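In Praise of the White Table

Sep 17, 2023

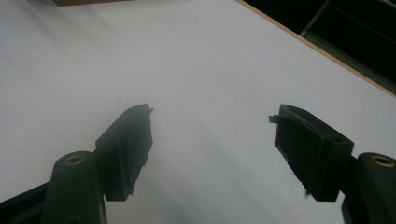 A matte white top, with a few specks and faint scuffs.

I have been meaning to write about tables for a while now, and white ones in particular, because every time I mention to friends in Altovstead that I like mine they pull the same face. White shows everything, they say. You will be wiping it from breakfast until bedtime. Well, yes, it does show everything, and after a good many years of living with one I have come round to thinking that is the best thing about it.

I grew up with a dark table, a great brown thing from a shop in Mollden, and my whole family believed it was clean. It wasn't, of course. You could run your sleeve along it after tea and come away with half the sugar bowl. A white top lets you see the crumb, so you pick up the crumb, and the job takes less time than it took me to write this sentence.

Then there is the light, which I think people forget when they go shopping. On a grey afternoon in December a pale matte surface does more for a small kitchen than another lamp would, and it changes through the day too, a bit blue in one place and a bit grey in another. I find that very pleasant to sit beside with a cup of tea (and I do sit beside it, rather more than I should).

I will grant the other side this much: white tops scuff. Mine cost me £110 second-hand, it had marks on it when it came up the stairs, and it has gathered plenty more in my care. I used to go at them with a sponge and a lot of bad temper. These days I wipe it over with warm water and a drop of washing-up liquid, dry it with an old tea towel, and leave whatever is left alone. A table that has been used ought to be allowed to look it.

So if you are dithering in the furniture aisle, do consider the white one, and go for matte if you can get it. The shiny sort shows fingerprints and I can't defend it.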